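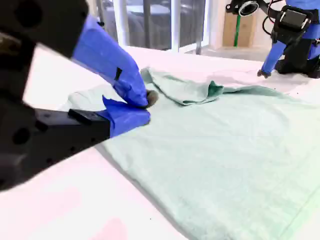
Jade Clegg says she never thought much about cloth until she had to fold the same piece over and over, and that by the second evening she was refolding her own dish towels at home. We would love to hear from more people like her!

Orkska is looking for participants for its cloth handling sessions in Tiltbridge. You will be working with thin woven cloths at a white table by the window: spreading them flat, picking up an edge, folding, bunching, smoothing out and starting over. You don't need any experience. People who iron for a living are welcome, and so are people who stuff everything in a drawer and push it shut.

What we ask of you
You can come to 9 sessions between now and the end of February. Each one runs four hours with a long break in the middle (bring lunch, the kitchen has a microwave). You can sit or stand, whichever you like. You should be comfortable doing small, careful things with fabric and talking about how you did them – which corner you went for first, where the fold slipped, what you'd try next time.

What you get
We pay $400 for the full set of sessions, with parking at the Stockdale lot included. You also get a really good group to fold with. We have 835 cloths in the collection by now, and there are strong opinions in the room about nearly all of them. The pale mint-green ones have quite a following.
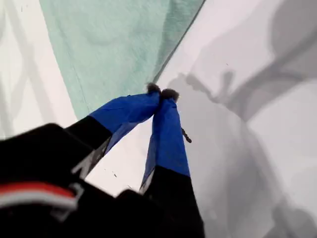 Fingertips nearly touching. Tiltbridge, 11th October.

How to sign up
Write a few lines to the Prornuseck desk at Orkska and tell us which afternoons or evenings suit you. Please mention any allergy to detergent or starch, and whether you are left-handed – we are short on left-handed folders and would be very happy to have more. Friends can apply together, but please send separate notes.

We answer every note, usually within the week. First-time visitors should use the side entrance and ring the lower bell.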